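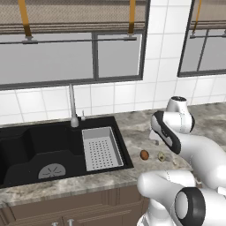

Marble hates lemon juice. It also hates vinegar, wine, tomato and most of what people mean by cooking, which makes it a bold choice for a kitchen. An egg is fine on it, provided it stays in its shell. What I watch is the stretch beside the sink, where every spray cleaner in the house ends up. Read the label first: if it promises to dissolve limescale, it will happily start on your counter too.

For daily wiping I use 2 drops of dish soap in 700 ml of warm water and a soft cloth, then dry it with a towel. Yes, dry it. My sister-in-law considers this a symptom.

Dull rings are etching, and no amount of scrubbing lifts them. I tried, one long January, and got a bigger dull ring. Oily stains do come out with baking soda paste left overnight under plastic wrap. Repeat if needed. Cutting boards go under citrus, always, including the half lime you only meant to put down for a second.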